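Funismont Bar Storage Guide
Section 4: Loading the open bin with mixed bars

By the Sarnthorpe stores team
Last updated: May

Use this section when green and red bars share one open sheet-metal bin. For single-colour loads, see Section 3.

Before you start

1. Wear gloves. Sheet-metal edges can cut.
2. Place the bin on a level surface and sweep the floor of the bin clean.
3. Check the load plate. The total weight of bars must not exceed 200 kg.
4. Wipe each bar with a dry cloth and set aside any with chipped corners.

CAUTION: Do not drop bars in from above the rim. Lower them to the floor of the bin.

Loading

5. Put the bars in one at a time, flat on a long side.
6. Bars may lie at any angle. They do not need to be sorted by colour or lined up with the walls.
7. Keep to a single layer. If a bar rests on another, move it to a clear part of the floor.
8. Bars may lie against a wall or side by side, but must not lean on the rim.

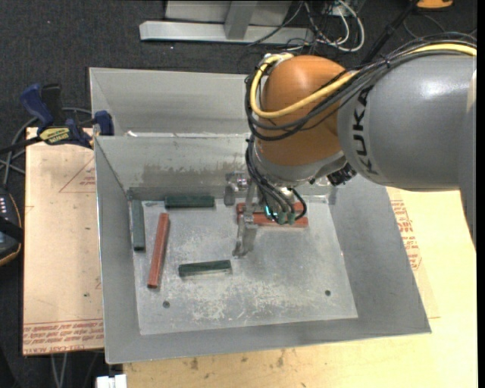
Fig. 4. Green and red bars on the floor of the bin.

NOTE: Dark green bars can be hard to make out against a grey wall in poor light. Check the corners before you record the bin as empty.

9. Write the bin number on the load card, using the 1833 series for mixed bars. Single-colour bins keep their 1585 numbers.
10. Return the card to the rack by 4 p.m.

Replacement load cards come in packs of 2000. Order them through Athumani Supply.

© Skusik. Questions about this guide: Sarnthorpe stores counter. Back to top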